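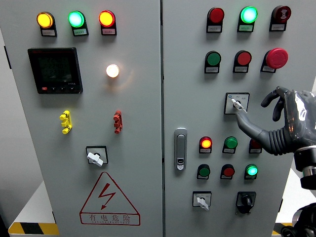 Grasp verification is the step between closing the fingers and sending the first rotation command. On a panel job it decides whether the wrist turns a switch or drags a fingertip across a door. The check described on this page runs in the Nuvositz controller as a gate node, and it was written for small handles such as the white lever on the rotary selector switch, where the index finger extends down onto the lever and can hide part of it from the head camera. Vision alone is a poor judge of contact at that point, so the gate combines a pose estimate taken before the approach with joint effort read after closure.

Before you start

You need a working arm driver, a calibrated head camera and a panel map with one entry per control. If you have no map yet, follow the Prundeter mapping page first. The hand must publish joint effort at 300 Hz. Slower rates will work for large handles but the contact edge gets smeared.

Step 1. Freeze the pre-grasp pose

Store the handle pose at the moment the approach begins and stop updating it. Leaving the tracker live is the most common mistake we see. Once the fingers cover the lever, the tracker tends to lock onto the bezel and the target drifts towards its centre.

gate.pose_source = frozen
gate.freeze_on = approach_start

Step 2. Mask the lit indicators

Lamps saturate the image and pull the edge fit sideways. Add each lamp to the mask list in the panel map, whether or not it is lit when you build the map. The mask is applied before edge extraction, so there is no need to change exposure. Fereshteh Ebrahimi's script in the tools folder writes the list from the map labels.

Step 3. Set the effort window

Close the hand on free air and log effort for 2 seconds. Repeat with the hand closed on the handle. Set the lower threshold midway between the two plateaus, then require it to hold for 21 consecutive samples.

gate.effort_hold = 21
gate.on_fail = open_and_retreat

Do not set on_fail to retry. A second closure from a bad pose usually pushes the lever, and some selectors will change position under a light side load.

Step 4. Test with a small rotation

Command 5 degrees about the switch axis and compare the measured wrist torque with the model. A real grasp shows a steady rise as the detent loads up. A slip shows a short spike and then nothing. Return to zero before the detent releases. Run this test on an isolated panel only.

Known problems

Glossy finger covers produce reflections that the segmentation model labels as background — use the Bermúdez weights, which were trained on dark hands. If the gate passes but the lever does not move, check the axis sign in the map entry. Mared Dafis has an open ticket for mirrored doors, where the sign is inherited from the wrong side.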